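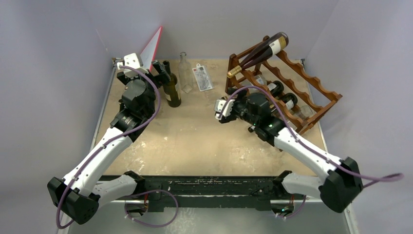 Two arms, one wine rack: comparing controllers at Rernside

Filed under: Workshop / Arms and grippers / Bench tests
By Filippos Papadakis
7 February 2022
36 shares | 2 comments

We have had two controllers on loan at the Rernside workshop, one from Prultance and one from Irkisance, and the plan was to run both of them through the same job before deciding which to keep. The job is putting bottles into a wooden wine rack and taking them out again. It belongs to the Song project, which is our name for all the two-arm work on household objects. The arms and grippers stayed the same throughout. Only the controller was swapped.

The table

Both arms come in from the front edge, with the rack at the back right, turned diagonally. The green bottle stands beside the left gripper, with a clear glass one to its right. A large dark bottle with gold foil on the neck lies across the top tier.

We wanted the rack at an angle. When it was square to the table in September, both controllers managed the top tier easily and the results were too close to be any use. Turned diagonally, the right arm has to bend its wrist a lot more to line up with the cut-outs, and small errors in the wrist start to matter.

Cables

The purple cable on each arm goes from the gripper over the wrist and back along the white link. There are white ties on the loop that hangs in front of the table on the left.

Routing took most of a morning. If the loop at the wrist is too short, the cable pulls when the gripper turns and the arm reports a force that isn't there. If it is too long it brushes the rack. We marked the cable positions with tape and photographed them before the first run, so that both controllers got the same routing.

Grippers

Black, with white pieces on them, one on each arm. Before starting we ran each through around 2,000 open and close cycles with nothing in it, then checked the fastenings. One screw on the left gripper had come loose and was refitted with thread lock. The right one needed nothing.

Opening width was set the same for both controllers. Prultance gives the width in millimetres. Irkisance gives it as a fraction of full travel, so we measured the opening with callipers and wrote the settings on a card for whoever was at the desk.

How the runs were done

Each controller had 36 runs. A run was one bottle picked up from the table, handed over to the right arm if needed, placed in the rack, and taken out again. We changed the bottle between runs in an order drawn up beforehand. Arm speed was held to 200 mm a second at the gripper for every run. Both controllers will go faster than that, but we were not going to find out how much faster with glass on the table.

A run was marked as failed if the bottle was dropped, if it touched a post hard enough to shift the rack, or if the operator pressed stop. Scraping a rail was allowed but written down.

Prultance controller

The smoother of the pair when moving in open space. It starts and stops gently, and a full bottle hardly swings in the fingers. Set-up was easy and the manual is good, with proper drawings of the connectors.

It is weaker once the bottle meets the rack. The force reading seems to be filtered quite heavily, so by the time the arm backs off, the bottle has already pushed against the wood. Most of its failures were of that sort and nearly all were on the lower tier. Turning the filter down helped a bit, but then the wrist began to chatter and we put it back.

Stopping and restarting is also slow. After a protective stop you have to clear the fault on both arms separately and then home the grippers, and it will not home a gripper that is holding something. Somebody has to take the bottle out by hand first.

Irkisance controller

Rougher in the open. There is a small jerk at the start of each move which you can hear as well as see, and with a tall bottle held low on the body this was enough to make the neck wobble. Holding the bottle nearer the middle cured most of it.

In the rack it did better. It feels contact early and gives way, and on the lower tier it would often slide the bottle along a rail and into the cut-out where the other controller would have stopped. There were more scrapes in the log and fewer failed runs.

The software is less pleasant. Menus are deep, some labels are in a different order on each screen, and saved positions can't be renamed after they have been stored. We ended up with a long list called pos_a, pos_a1, pos_a1_new and so on, and had to keep a paper copy beside it.

Handing over between arms

This was the part we expected to separate them most, and the difference was small. Both can hold one arm still while the other moves up to meet it. Both need the receiving gripper to close before the giving one opens, and the delay between the two had to be found by trial. On the Prultance it could be set in the program. On the Irkisance it is a system setting and needs a restart each time.

Clear glass gave more trouble than dark glass with either controller. We were using the same overhead camera for both and it lost the edge of the clear bottle several times. The operator then put the pick position in by hand, and those runs are marked in the log.

Labels

Paper labels are worth a mention. A bottle gripped on the label turned slightly more often than one gripped on bare glass, mainly when the label was starting to lift at a corner. We had not planned to test this and the log only notes it from partway through the Prultance runs, so it should be treated as a remark and no more.

What we are doing next

The Irkisance controller is staying for the rest of the Song work. The rack is the difficult bit of the job and it handled the rack better. The Prultance goes back at the end of the loan, with a note to them about the force filter and the homing. For work in open space, moving boxes from one side of a table to the other for instance, I would have picked it instead.

The next round uses the same table with softer finger pads and the speed limit left where it is. We also want to try the rack turned the other way, so that the left arm gets the awkward wrist angle.

If you have run either controller with two arms and found a way round the restart on the handover delay, please leave a note in the comments.

2 comments | Share this gallery
Tags: controllers, two-arm, wine rack, Song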